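November 18, 2021

Back at Kestutley, 3 hours watching Vistel sort eyeglass cases. The Kun method is supposed to learn a task from 12 demonstrations. I'd like to know who chose the 12.

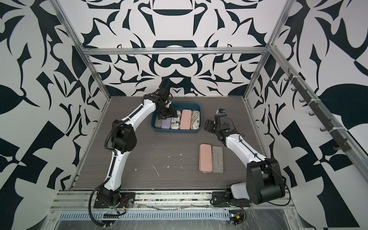 Two arms, one teal bin, the same cases every time. The draft says "generalizes to clutter." Five cases standing in a row is my bookshelf, and I told them so. They wrote it down and changed nothing.

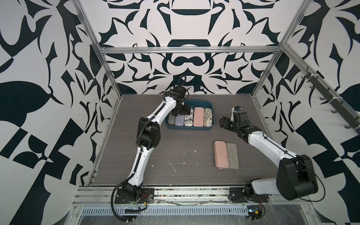
What bothers me more is the scoring. A run counts if the grip closes, even if the case ends up somewhere silly. Fedgate's numbers in March were done the same way and fell apart when we tried them. 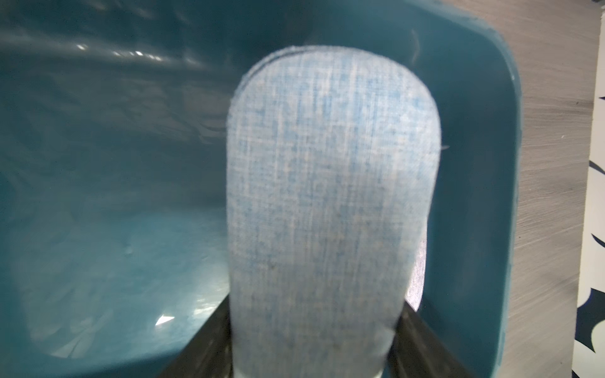 Cloth is where I expect trouble, and the wrist view is the only one I trust for it. Asked for the failed runs again. Was promised 2 of them. Headache, drove home without eating.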